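May 23, 2026

Linen sorting, second pass. Went through the Sidness box and split it by fabric weight, since the thin cloths crease differently from the heavy ones and I want them folded and stored apart. Total on the sheet is now 147 pieces. The Deák box is still taped shut.

Thick ones go in thirds, then in half. Thin ones in quarters, no pressing.

Left to do on the print list:

- fruit prints: mint with citrus and kiwi, white flowers in between
- stripes: not started
- plain: done, shelf 3
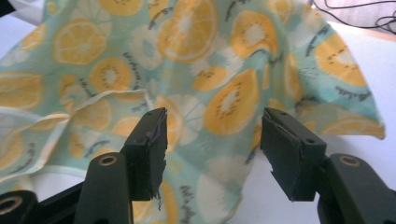 Corners are the slow part. If the first fold is off, the whole stack leans by the time it's on the shelf. Going to try folding from the hem side next time. Labels from Lendetti should come in June, pencil tags until then.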